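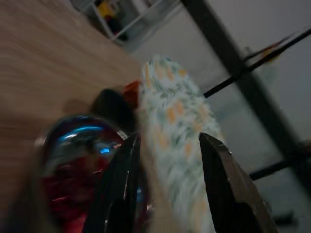
Roller cover, wooden table, a bit of motion blur.

Jul 16, 2020

Been thinking about filters again. Not the glass kind, the slider kind. Everyone on the Notelham walk last month came home with the same picture, more or less, and by breakfast every one of them had the same orange sky. I was there. The sky was gray. Flat gray, with a bit of drizzle over the harbor wall.

I don't mind editing. I edit. Shot 228 frames that evening, kept 12, and all 12 got some work done on the shadows. But I don't get why gray has to be fixed. Gray is what we had! The boats looked good in it, the wet rope looked good, and you could see right into the dark parts with no glare at all. 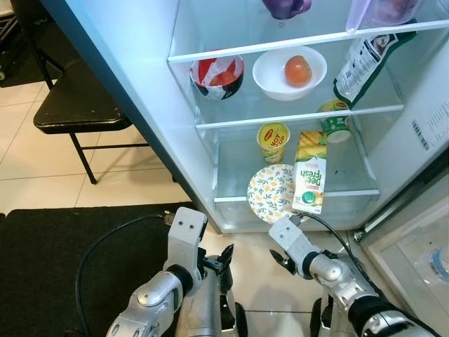
Kerubo Kimaro put hers up straight from the camera, no crop even. Quiet, a little soft in the corners. Best of the lot for me and it got hardly any comments. The loudest sunset got 94 likes. Go figure.

Part of it is the phone screens. Small screen, bright room, so you push the color untill it shouts. Fair enough, I've done it, have a whole folder from February that I can't look at now. Purple snow.

So what I'd like for the next walk, and I know some of you will grumble, is one picture each with nothing done to it. Straighten the horizon if you must. Put the worked up version next to it if you want to, I'd enjoy seeing both. Bad weather welcome. I'll bring the long lens and probaly leave it in the bag again.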